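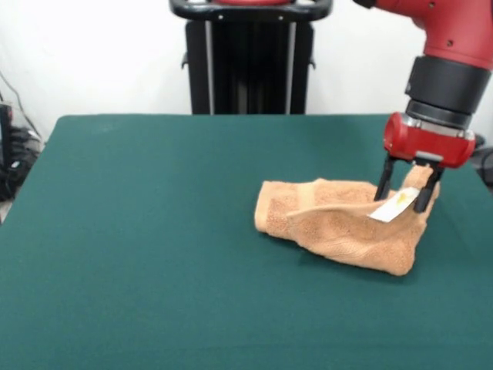

Towel on the green table, one corner raised.

Splitting and tagging an opera transfer from LP

Last revised 8/1/25

These steps assume you have already recorded each LP side to its own WAV file. They were written for the Starura editor, but any editor with markers and a batch export will do. The worked example is the Priritz box of a complete opera on 3 LPs, six sides in all.

1. Name the raw files

Use the catalogue number, then the side number with a leading zero: 354-01, 354-02 and so on. Do not put the opera title in the raw file name. Titles are spelled differently from one issue to the next, and the files will not sort together.

2. Check the pitch

Find a held orchestral chord near the start of side one and another near the end of side six. Compare both with a tuning reference. If they differ from each other, correct each side separately before joining anything. Live tapes issued on LP often drift within a single side, in which case place a correction point at each scene change.

3. Join the sides

Side breaks fall in three kinds of place: at the end of an act, in a pause, or in the middle of a held note. For the first two, leave the gap that is in the score. For the third, look for an overlap, where the last bar is repeated at the start of the next side. Cut on a consonant or a drum stroke, and use a crossfade no longer than 20 milliseconds. If the engineer faded out and in, raise the level of both ends before the crossfade.

4. Place the markers

Follow the numbers in the vocal score. For works without separate numbers, place a marker at each entrance. Put the marker just ahead of the first note, in the silence if there is one. Recitative goes with the number that follows it.

5. Fill in the tags

Album: title, conductor, year of performance.
Disc number: the act, even if the act ran across several LPs.
Track title: act, scene, first words in the language sung.
Artist: singers heard in that track only.
Comment: label, catalogue number, any cuts.

The year of performance and the year of issue are often confused on pirate pressings. Priritz 319 gives only the second on its label. Enter both, and mark the performance year with a question mark if the sleeve is the only source.

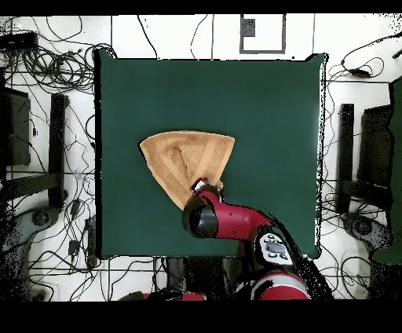

Anas Badawi writes that step 4 should be changed for Italian works: he keeps long recitatives as separate tracks, so that the aria can be played alone, and sets the player to run without gaps.

That works if the player respects gapless playback. Test it on one act before exporting the rest.

6. Export

Export to FLAC at the recorded sample rate. Keep the joined WAV and the marker file together in the Pastton archive folder, or wherever the backups go.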